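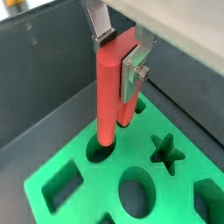
What makes a shape sorter worth keeping in a toy library once the novelty has gone?

Mostly it comes down to pieces that ask for a little thought, a board thick enough to stay put on the floor, and colours a child can tell apart from across the room.

Last updated: 2020-10-07

Search this site Enter keyword Go

Promlow Toy Library adds two-legged shape sorters to its lending shelves

Promlow Toy Library has added 17 shape sorters to its collection and is lending them to families, childminders and playgroups from this week. The sorters were bought with a grant from the Mansour Fund, which has supported the library for four years.

Most sorters already on the shelves use single shapes, one block to one hole. The new ones include blocks with two legs joined across the top, so a child has to line up a pair of openings at once. Library manager Yolanda Kapoor said parents had been asking for something harder for children who had finished with the basic sets.

"A three-year-old who can post a circle and a square with their eyes shut will often stop dead at one of these," she said. "They get one leg in, find the other is sitting on top of the board, and have to turn the whole thing. Some of them will stay with it for a good while."

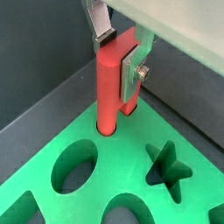
Members can borrow a sorter for three weeks, with one renewal if no other family is waiting. Each set goes out in a drawstring bag with a card listing its pieces. For children new to this kind of puzzle, staff suggest beginning with a block like the red arch on the green board, where the near leg is a rounded column with a rounded opening to match, and letting the child find that leg's place first. Sets should be wiped with a damp cloth before they come back – please don't put them in the dishwasher.

The library tried out several makes in May with help from the Etora playgroup. Playgroup leader Eamon Cullinane said the children were rougher on the boards than he had expected and the thinner ones slid about on the lino. Those were sent back.

Promlow Toy Library lends more than 200 toys, games and puzzles. Membership is open to anyone caring for a child under five. New members need to bring proof of address. Reservations for the sorters can be made at the desk or by telephone, and a missing block should be reported when the set is returned so that a spare can be found.

Press contact: Rafferty Haverford, Promlow Toy Library

We use cookies to remember your settings. Accept Manage choices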